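Stulmont Folding Notes: README for the pink set

Read this first, then open the folders. It's the only bit of paperwork I've written. 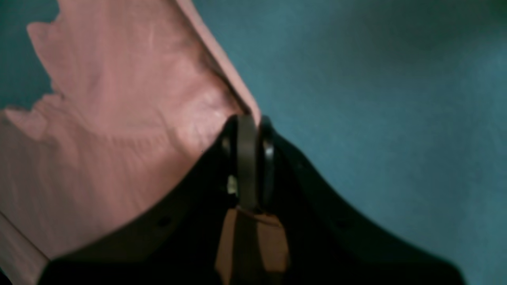

Pink cloth on the teal surface, crumpled.

What you've got

I'm Zinhle Mabuza and I look after the Stulmont notes, which began as one long grumble about my airing cupboard and have turned into a collection of pictures and written notes on crumpled fabric, folded fabric and all the sorry stages in between. There are 3248 entries altogether. An entry is one picture plus whatever I typed next to it at the time, and sometimes that's a proper paragraph and sometimes it's the word "bother".

This README covers the pink set, the part people ask for most. It's all plain-coloured cloth in pinks, from nearly white through to a dusty rose, and I picked plain colours on purpose. On a busy print you can't tell a crease from a leaf. On a plain pink you can see where the cloth goes over on itself, you can see the shadow in the fold, and if you're trying to learn how to find an edge in a heap (which is most of what folding is, if you ask me) that's what you want to be looking at.

The older sets are called Sternness and Barasa. Sternness is heavy stuff, towels and bedspreads and one dreadful pair of curtains. Barasa is knitwear. They've got their own READMEs and I wrote those when I was more patient, so they're tidier than this one.

How it's laid out

Three folders inside the pink set:

heaps — cloth that hasn't been sorted out yet. Wrinkles any old way, edges tucked under, seams going off on a slant.
halfway — one edge found and pulled straight, the rest still a muddle.
flat — smoothed out, or as smoothed out as it was ever going to get.

Next to them is a file called notes.txt, which has a line for every entry, in the same order as the pictures. Each line gives the entry number, the folder, a colour word, a crease word and then my remarks. The fields are split by semicolons. I know, I know, everybody likes commas, but my remarks are full of commas and I wasn't going to go back through them all.

There's no folder for finished piles. I had one and it was dull. A stack of folded cloth looks like a stack of folded cloth, and I took it out in February and haven't missed it.

Colour words

I use a small list and I try to stick to it: shell, pale, dusty, rose, salmon. They're words for how the cloth looked in the picture, so the same piece can be "pale" in one entry and "dusty" in another. Light does that. A fold facing the window can go almost white while the dip next to it reads a good deal darker, and I've stopped fighting it. When I couldn't choose I put both with a slash between them, as in pale/dusty.

Please don't use my colour words to match a paint or a thread. Somebody did try and wrote me quite a cross message about some cushions.

Crease words

These took much longer to settle and I'm rather proud of them.

Soft: shallow folds with rounded tops, no hard lines. You could smooth them with the flat of your hand.
Sharp: a line with a definite edge to it, the sort that's been pressed in or slept on.
Double: the cloth goes right over on itself, so you get a lighter band with a thin dark line running beside it. A proper double is the best clue you'll get in a heap. Follow it along and it generally takes you to a hem or a corner.
Scrunch: lots of little folds going every way at once, usually where the cloth's been grabbed.
Frill: a wavy or scalloped outline. I put this down whenever the outside edge wobbles in and out, and it doesn't mean the piece has a frill sewn on it. Crumpled cloth will make one of its own quite happily.

Most heaps have more than one of these. I list them in the order I noticed them, so the first word is the one that jumped out at me and the last may have been added after a cup of tea.

How I'd use it

If you're teaching yourself to fold, start in halfway. I know it sounds backwards, but the heaps are hard going until you've got your eye in, and in halfway there's always one straight edge to hang on to. Look at the picture, decide where you'd put your hands, then read my remark. If we disagree, have a go with a real piece of cloth and see who was right. (I've been wrong plenty of times, and a few of the remarks say so.)

When you move on to the heaps, look for the doubles first and leave the scrunches alone. Beginners always go for the middle of the heap and lift, and then everything slides off either side and you've got a different heap. Find one edge. Run your fingers along it until it stops or turns. If it turns, you've probably got a corner, so pinch it and hold on. Then go looking for the next corner along the shorter side — it's closer, and you won't lose the first one getting there.

Slippery cloth wants a slower hand. Anything with a bit of a sheen will creep while you're working on it, and I've found it better to slide than to lift. Keep one hand flat on the part you've already done. For very slidy pieces I put a tea towel underneath, and that stops most of the nonsense.

If you're using the set for a class, 60 entries is about as much as a group can stand in one go. Sorry, I should say that more firmly: 60 is the limit! I did 90 once with the Stenport evening group and by the end they were labelling everything "scrunch" to get home.

Things that are wrong with it

The pinks aren't even. There's loads of pale and dusty and hardly any salmon, for the simple reason that I don't own much salmon.

I changed my mind over "soft" partway through. The early lines use it for nearly anything that wasn't sharp, and the later ones are stricter. I've gone back over the heaps folder and put it right there, but halfway still has the old meaning mixed in. If you see "soft" with nothing else after it, treat it with some suspicion.

I haven't recorded what each piece is. That was deliberate to begin with, as I wanted people to look at the folds and forget whether it was a blouse or a pillowcase, but I do get asked, and for a lot of them I couldn't tell you any more. A seam in a heap might be a side seam or a hem or the edge of a pocket. If the remark says "seam?" with a question mark, that's me not knowing.

There's no fibre content either. I go by feel, and feel doesn't come across in a text file.

A few entries in flat aren't very flat. They're as I left them.

And the spelling of "dusty" wanders. Search for "dustey" as well.

Using and sharing

Help yourself. Use it for lessons, leaflets, your own notes, whatever you like, and if you pass it on please send this README along with it, so people know what the crease words mean. I'd love a mention of the Stulmont notes but I shan't chase you for one. If you fix something in notes.txt, keep my original remark and put yours after it with your initials. I like being able to see both.

Adding to it

I'm always glad of new heaps, particularly in salmon. Use a plain background in a colour well away from pink, because the outline gets lost otherwise. Blues and greens do nicely. Don't arrange the cloth prettily. Drop it, leave it, and write your line before you touch it again, with the crease words in the order you spot them.

Next on my list is a white set, and I've been putting it off. White on white folds are murder on the eyes and I still haven't decided whether "grey" is allowed as a colour word for the shadows. If you've got an opinion on that, put it in with your entries and I'll read it.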